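11 Feb 2019

Flostwood wants your messy bedroom (sort of)

I popped in on the Flostwood crew again this week, and they've finally stopped talking about their data drive and got properly stuck into it! If you missed my bit in October, the idea is to teach a tidying program called Goodall by showing it people picking things up. You hold a gripper in your hand, it has its own little camera, and every grab gets saved as an example. Goodall then has to work out the rest from those.

The count on the whiteboard was 2614 when I got there, and 277 of those had come in since the day before. I'd have guessed the boxes would be the hard part. Nope, it's anything soft or crinkly, and plastic bags most of all, so there's plenty of rubbish and packaging in the mix now.
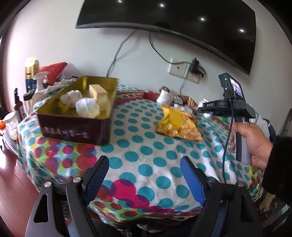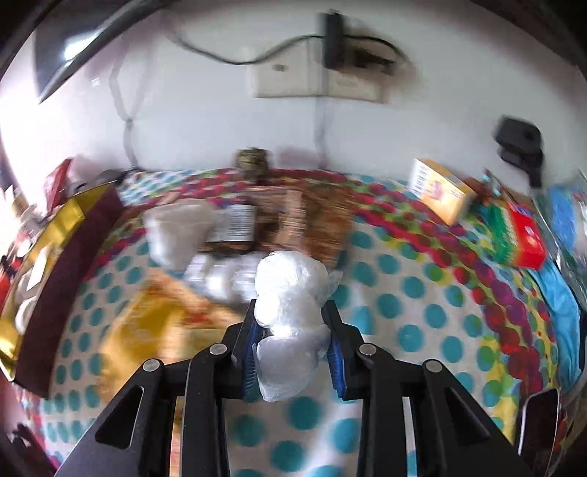 I had a go myself and lasted six grabs before my wrist started grumbling (I'm told you get used to it). The trick is to move slower than you want to and close the fingers all the way, even when you've obviously missed. Misses get kept too, in their own folder, and I rather like that.

Next up is Anico, a smaller set recorded only in kitchens. They're after up to 1000 examples for that one and they'd love homes with odd drawers, old cupboards and whatever else you've got. The sign-up sheet is on the counter at the Finov building, and you don't need to know a thing about robots to put your name down. I've already offered my pantry, so I suppose I'd better clean it. Or maybe not!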